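Projekte | Arbeitsgruppe Teleoperation | Protokolle

Protokoll der Arbeitssitzung »Handtuch falten«, März

Ort: Besprechungsraum Zesgate, Beginn 10 Uhr
Teilnehmend: Gruppe Teleoperation (Nisska), Gruppe Datenprüfung (Trirnmont), Vertretung der Firma Voß
Protokoll: Gruppe Datenprüfung

TOP 1: Genehmigung des letzten Protokolls

Das Protokoll der vorigen Sitzung wird ohne Änderung genehmigt. Die offene Frage zu den Ersatzfingern wird unter TOP 4 behandelt.

TOP 2: Stand der Vorführungen

Die Gruppe Teleoperation berichtet über die Vorführungen mit Fernsteuerung. Eine Person bedient beide Arme, eine zweite beobachtet nur die Bilder der Handgelenkkameras. Besprochen wird der Anfang der Aufgabe, also das flache Auslegen und das Greifen an der Kante. Bei dem orangen Handtuch mit den Hasen ist die linke obere Ecke gut zu erkennen, weil der helle Randstreifen sich deutlich vom Frottee unterscheidet. Das Sonnenlicht auf dem Stoff wird von der Datenprüfung kritisiert, denn das Muster wird dort sehr blass. Man einigt sich, dass solche Aufnahmen nicht gelöscht, aber gekennzeichnet werden. 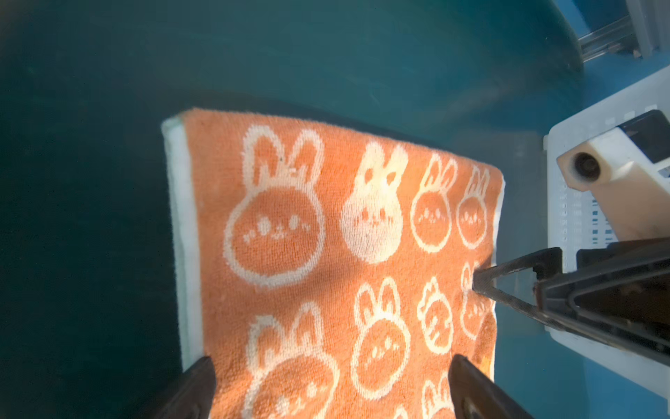
TOP 3: Greifen an der Ecke

Es wird lange diskutiert, ob die bedienende Person zuerst die Ecke oder zuerst die Mitte der Kante greifen soll. Die Firma Voß bevorzugt die Ecke. Die Gruppe Teleoperation gibt zu bedenken, dass man die Ecke in der Kamera des einen Arms oft erst dann sieht, wenn der andere Arm den Stoff schon hält. Als Beispiel dient das gestreifte Handtuch mit den großen Buchstaben: Der Finger des anderen Arms drückt von rechts auf den mauvefarbenen Streifen, nahe an der Ecke.
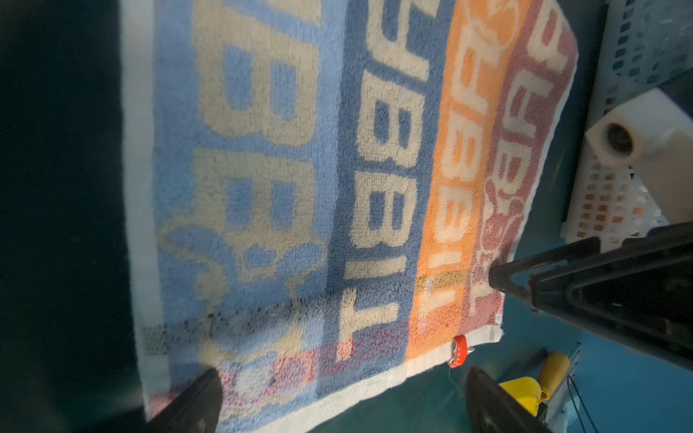

Foto: Gruppe Teleoperation, Zesgate

Zu diesem Handtuch wird außerdem bemerkt, dass es im unteren Teil dunkle Flecken hat und dass der weiße Rand an der Ecke etwas ausgefranst ist. Die Datenprüfung möchte es trotzdem behalten. Die Firma Voß ist einverstanden, wenn der Zustand des Stoffes in der Liste eingetragen wird.

Beschluss: Pro Handtuch werden 5 Vorführungen mit Griff an der Ecke und 5 mit Griff an der Kante aufgenommen. Abgebrochene Versuche zählen nicht mit, sie werden aber gespeichert.

TOP 4: Verschiedenes

a) Ersatzfinger: Die Firma Voß liefert 4 Stück bis zur nächsten Sitzung.
b) Die Pausen der bedienenden Person sollen eingehalten werden. Nach 10 Vorführungen wird gewechselt.
c) Die Bezeichnung der Dateien ist zwischen den beiden Gruppen noch nicht einheitlich. Trirnmont schickt dazu einen Vorschlag mit 3 Varianten.

Die nächste Sitzung findet im April statt. Ende der Sitzung: 12 Uhr.

Weitere Protokolle
Protokoll Februar: Kalibrierung der Handgelenkkameras
Protokoll Januar: Auswahl der Stoffe
Merkblatt: Vorführungen richtig kennzeichnen

Kontakt | Impressum | © Arbeitsgruppe Teleoperation | Nach oben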